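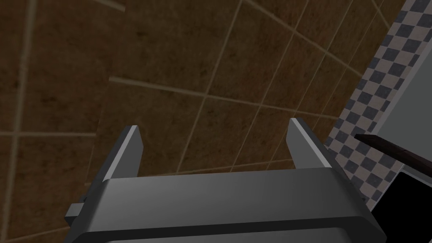 **Money Desk** | Features

# The savings app that pays you in promises

Zesolia wants your rainy-day fund. In return for pounds it will give you a token called the Jumitz, which the company says will hold its value, earn you interest and, from April, buy your groceries. I have used it for long enough to have doubts about all three.

Take the interest. The advert says 3 per cent, paid daily, and so it is, in more Jumitz. Turning them back into pounds costs a fee, and the fee goes up if you want the money the same day. On a balance of £100 I would have to leave it alone for most of a year before I came out ahead.

Then there is the backing. Every token is "fully supported by reserves", according to a 92-page paper on the Zesolia website. I read it. The reserves are held by a firm called Trondel, and the paper spends less than a page on what Trondel holds or who checks it. I asked for the latest audit and was sent a link to the same paper.

As for groceries, the company lists 454 shops that have "shown interest". I rang a few of the nearer ones. One had signed up for a newsletter. Another thought I was selling card machines.

Supporters say banks pay next to nothing, and they have a point — my own account is a disgrace. But it is covered if the bank goes under, and Jumitz holders have no such cover. The sign-up screen mentions this once, in grey type, below the button.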